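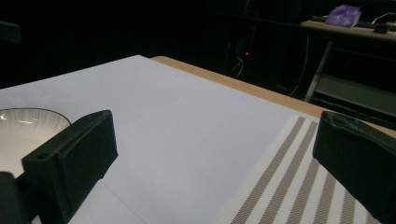
MINUTES OF THE OPEN DAY DEBRIEF
Wendby Table Skills Group
December, back meeting room, start 4:30 p.m.

Present: Annelore Grube (chair), the bench team, the front desk, two people from Anell, one from Skernico, and the person taking these minutes, who was told it would be short.
Apologies: Giannakopoulos, whose van was still being unloaded.

1. Minutes of the last meeting

Approved with one correction. The phrase "a lively discussion of tablecloths" was felt to be unfair to the tablecloths. It now reads "a discussion of the table covering." The action on buying a second kettle was carried over for the fourth time and will keep its place on the list out of respect.

2. How the open day went

Annelore reported that 200 visitor stickers were printed and 13 were left at closing. The front desk pointed out that stickers are not visitors, as several children had worn them in rows down both sleeves. The chair accepted this and asked that the figure go in anyway.

The doors opened at ten. The first group was let in to the demonstration at ten past, and the second group was let in while the first was still there, which made for a warm room and a great deal of polite shuffling. Skernico asked whether the groups could be smaller next year. The front desk asked whether Skernico would like to stand at the door and tell people that. Left there.

3. The table setting demonstration

The plan, for anyone who missed it, was a place setting: bowl and placemat, laid and cleared with the two-finger gripper, first by a member of the bench team holding the tool and then by any visitor who cared to try. Each go was limited to two minutes by the sand timer, and by the expression of whoever was next.

The bench team felt it went well. The striped placemat was the right choice, as the wide brown bands give people something to line up with, and visitors who had never held a gripper in their lives developed strong views on whether a stripe was straight. One gentleman stayed for three turns and adjusted the mat each time by an amount visible only to him.

The bowl was more divisive. It has a thin rim and a glossy inside, and people tended to stop above it and hold their breath. Anell asked whether a thicker bowl might be kinder. The bench team said that a thicker bowl had been used in spring and that visitors had found it dull. Agreed to keep the present bowl and buy a second one to match, in case. The chair asked the minutes to show that nothing was broken on the day. The front desk asked the minutes to show that a mug was broken, in the kitchen, by a member of staff, with no automation involved.

4. The table covering

This item was scheduled for five minutes.

The bench team wants the white covering kept. It is easy to see things against it and it can be wiped between groups. Skernico objected to the seam across the middle, which in their opinion makes the table look like a map that has been folded wrong. The bench team said a single sheet in that size would not go around the corner on the stairs. Skernico asked if anyone had tried. It was established that someone had tried, and that the mark on the stairwell wall dates from then.

Anell proposed doing away with the covering and using the bare wood. The bench team said the strip of wood left showing along the edge is quite enough, thank you, and that the grain shows every crumb. A vote was suggested. The chair said there would be no vote on paper.

Decision: covering stays. Bench team to look at a way of pressing the join flatter.

5. Lighting

Visitor comments on the lighting were mixed. With the light kept on the table and the rest of the room left dark, people did look where they were meant to look. They also walked into the shelf. One comment card said "very atmospheric, could not find my coat." Another said only "dark."

Annelore is in favor of keeping it. She said that in a bright room visitors watch the person holding the gripper, get embarrassed for them, and look at their phones. In a dark one they watch the bowl. The front desk asked for a small lamp by the door, and this was agreed without discussion, a first for the group.

6. Cables and the shelf

Raised by the front desk under the heading "the spaghetti." There are thin cables hanging in loose curves behind the table and another running down from the shelf toward the floor. All agreed that they should be tied back. All also agreed that they should have been tied back before the open day, and that this had been said at the time, and each person present recalled having been the one who said it.

The purple tissue box on the shelf was discussed. Anell thought it looked out of place in a technical demonstration. The bench team said it is the only thing in that corner anyone can find without a flashlight and that it is used as a landmark. Several people giving directions on the day had relied on it ("left at the tissues"). It stays.

7. Condition of the gripper

The fingers were looked over after the last group. One shows some scuffing along its top edge. The bench team considers this ordinary wear. Skernico considers it a talking point and would like visitors to be told that the tool has had a working life. The chair ruled that visitors can be told this if they ask.

A longer conversation followed about whether small children should be offered the tool. The hand grip suits an adult. In practice the children were better at it, chiefly through not worrying about the bowl. Agreed that children may have a go with an adult standing near enough to look responsible.

8. Costs

The day came to 1,549 in all, including printing, refreshments and the van. Anell asked how much of that was refreshments. The chair said that the breakdown was in the folder. Anell said that the folder was not in the room. The chair agreed that it was not.

The 30 chairs from Giannakopoulos were thought good value, though visitors to the demonstration stood and visitors to the talk left early, so it is hard to say what was sat on them other than coats. Fewer chairs next time. Front desk to phone.

9. Visit from the Wendby evening class

A request has come in for a repeat of the demonstration for the evening class. The bench team is willing, on condition that they are not asked to give a speech first. Annelore will give the speech. The bench team asked how long it would be. Annelore said ten minutes. The bench team will arrive after fifteen.

It was suggested that the class might be shown something other than the place setting. Ideas put forward were napkins (too floppy), spoons (previously attempted; see minutes for April, second page, where the subject is closed) and a second bowl stacked in the first. The stack was liked. Bench team to practice it somewhere with carpet.

10. Any other business

Skernico would like the comment cards returned once everyone has read them. They are believed to be under the kettle.

The front desk still has one child's glove, a folding umbrella and an unopened packet of crackers from the open day. The crackers were opened.

Actions

Annelore Grube: reply to the evening class; find the folder.
Bench team: flatten the join in the covering; buy a matching bowl; practice the stack.
Front desk: lamp for the door; phone Giannakopoulos about chairs.
Skernico: tie back the cables, having said the most about them.
Anell: send the group their own notes on the visit, including the part about the tissue box if they must.
Carried over: kettle.

The meeting closed at 6:10 p.m. Next meeting same room, with the lights on.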